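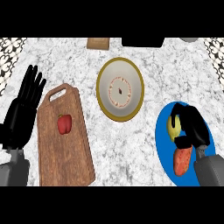

Simulated counter with a marble surface and patterned tile behind it

Speaker notes, early-career fellowships session, Brinbridge

Slide 1. Title
Good afternoon. My name is Nisreen Darwish, and I work in the research support office at Mirkotville. Thank you to Sumathi Rao for the invitation. Say her name slowly, last time I said it too fast.
I will talk about how a young faculty member can prepare an application for an early-career research award. I do not sit on any panel. I read drafts, many of them, before they are sent.

Slide 2. When to start
Most applicants come to us too late. They have a good idea and a half-written budget, and the deadline is in the same week. Please come in December, when the call is not even open. The old call text is usually close enough to work from.
Ask here: who has already read a call text from beginning to end? Wait for hands.

Slide 3. The one-page summary
I ask for this page first. It should answer the question "what will we know after this project that we do not know now?" If I must read it twice to find the answer, the reviewer will also have to.
Show the two versions of the Nilsuwan summary. The first version speaks about the importance of the field for four paragraphs. In the second, the research question is in the opening sentence. It is the same science. (She gave permission to show both.)

Slide 4. Title of the proposal
Skip if we are behind.
Long titles are common in engineering. I am not against them, but please read yours aloud to a colleague from another department.

Slide 5. Independence
Reviewers want to see that the work is yours and is not a continuation of your adviser's work. Write one paragraph about this, without criticizing the adviser. I have seen drafts where this paragraph sounded like a complaint.

Slide 6. Money
Our office has a small preparation grant of $2,000, paid from the Wovwood fund. You can use it for a visit to a collaborator or for editing help. It cannot be used for equipment. The form has four questions and the department head must sign it.

Slide 7. If the answer is no
Pause before this slide. Many people in the room had a rejection and do not like to speak of it.
Read the reviews one time, put them away, and read them again after a week. Then book a meeting with us and bring the reviews, also the unkind ones.

Questions
If someone asks about success rates by department, say that I will send the table by email. Repeat each question into the microphone, the back rows could not hear last year.
Leave the sign-up sheet near the door.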